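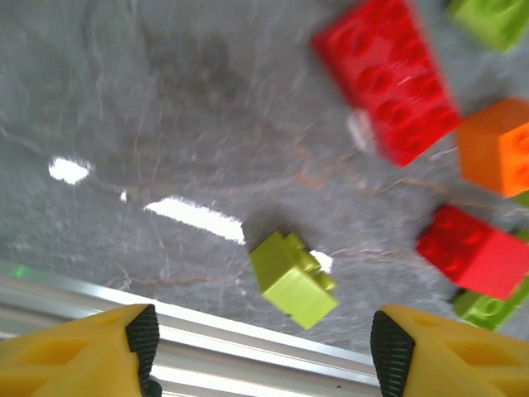
By Emese Kiss
2021-10-18
Filed under: Home, Toys, Cleaning

How to clean secondhand building bricks (and what you can skip)

Every guide to cleaning used toy bricks seems to have been copied from the one before it. Soak in vinegar. Add baking soda. Put them in a mesh bag and run the washing machine. Finish with a sunny windowsill. I followed all of that the first time I bought a tub of bricks at a yard sale, and I ended up with clean bricks, a scratched set of windshields and a kitchen that smelled like a pickle jar. Since then I have dropped most of the steps, and the bricks come out the same.

My last lot was 731 pieces according to the seller. I took her word for it. It was a mix of plain bricks, flat plates, wheels and a few printed parts, with the usual layer of dust, crumbs and pet hair.

What you need

A dishpan or a clean sink
A colander with small holes
Dish soap, whatever you have
An old soft toothbrush
2 bath towels
A zippered mesh laundry bag, for tiny parts only

You do not need a toy cleaner. I bought a bottle of one called Cilaso because a parenting forum swore by it. I washed half a batch with it and half with dish soap, mixed them up by accident at the drying stage, and could not tell which were which. That is hardly a lab test, but it was enough to stop me from buying a second bottle.

Step 1: Take out what should not get wet

Go through the pile by hand before any water is involved. Set aside anything with a battery box, a motor, a light, a sticker, fabric, string or a metal axle. Wipe those with a barely damp cloth and leave it at that. Stickers are the thing people ruin most often. If a sticker is already peeling, washing will not improve it, and I have never seen a trick for saving one that I believed.

Printed parts are a different matter. The print is on the plastic itself and will take a gentle wash, but keep the toothbrush off it.

Pull everything apart while you are at it. Water gets trapped between two stuck bricks and so does the dirt. For thin plates that refuse to separate, use a brick separator if you own one. Teeth work too, as every child knows, but not on bricks from a stranger's basement.

Step 2: Shake off the dry dirt

Put a few handfuls in the colander and shake it over the trash or, better, outside. Hair and lint come off far more easily dry. Skip this and you will be picking wet fuzz out of the undersides one tube at a time.

Step 3: Wash in warm water

Fill the dishpan with warm water and a squirt of soap. Warm means you can hold your hands in it comfortably. Very hot water can warp the plastic, and a brick that has warped even slightly will never grip properly again. This is also why I would leave the dishwasher alone. Plenty of people say theirs is fine on the top rack. Maybe it is. I don't know how hot mine gets during the drying cycle, and I doubt they do either.

Add the bricks, swish them around and leave them for 5 minutes. The guides that call for an overnight soak never say what the extra hours are for. If the water turns gray, pour it off and do another round.

Use the toothbrush on anything still grimy, mostly between the studs and around the inside corners. Don't scrub clear pieces. They scratch if you look at them wrong, and a scratched windshield stays scratched.

What about vinegar?

It helps with hard water film and with some smells, notably stale cigarette smoke. If your bricks have neither, leave it in the cupboard. And please do not mix it with baking soda in the same bowl. The fizz looks like work being done, but the two mostly cancel each other out and leave you with slightly salty water. Never put vinegar anywhere near bleach.

Step 4: Rinse and dry

Rinse in the colander under cool running water until there are no suds. Shake hard. Then spread the bricks on a towel in one layer, studs up, so the water runs out of the hollow side. After an hour or so, move them to the second towel and turn over the ones that look wet. A fan pointed at them speeds things up. A hair dryer on hot is a bad idea for the same reason as hot water.

Leave them overnight before they go into a closed box. I packed mine too early once, in one of those Trarurik stacking bins with the tight lid, and opened it in November to a smell I would call swampy. Had to start over.

Yellowed bricks

Old white and light gray bricks go yellow or brownish, and soap will do nothing about it. The popular fix is hydrogen peroxide and sunlight. It does lighten them, I'll give it that. What the before-and-after photos leave out is that the color often comes back, and some people report the plastic feels more brittle afterward. For a display model you may think it's worth it. For a bin of bricks that kids will step on, I say leave them yellow.

How often?

Less than you think. Loose bricks in regular use get a wash here when they feel sticky — maybe once a year — or after a stomach bug has gone through the house. Built models only need a clean, dry makeup brush now and then.

Comments are open if you have a method that beats dish soap. Tell me what you compared it with.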